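Wooden bowl for small toys: oil it or leave it?

Petdale Home Forum > Kitchen and Table

imby_rows
27/05/2024
I've got a round wooden bowl and want to keep it on the play table for bits and pieces. It feels dry. Do I oil it?
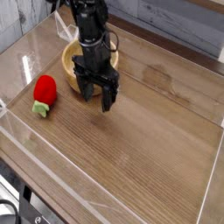

Oil is what I'd worry about with soft toys. The plush strawberry lying next to the bowl is fuzzy fabric, and I don't want it marked. The bowl is pale and I'd like it to stay pale.

Kravchuk75
Oil it. Thin coat, wipe off, leave it a few days before anything goes in.

hironetti
Disagree. Oil darkens light wood every time. Wax is enough for a bowl that never sees food.

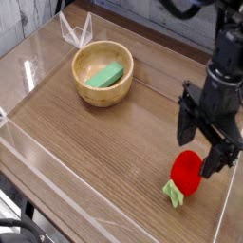 I waxed mine last June and haven't touched it again. A tin costs very little and lasts years.

Kravchuk75
Wax goes sticky in a warm room. Mine did.

hironetti
Then you used too much.

imby_rows
Leaning towards wax. Also, does a green block belong in with the soft toys or in its own box?
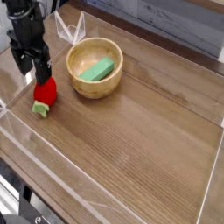

Strawberry out, green block in the bowl.

plum291
Same bowl is fine. I'd skip the wax as well, and just dust it.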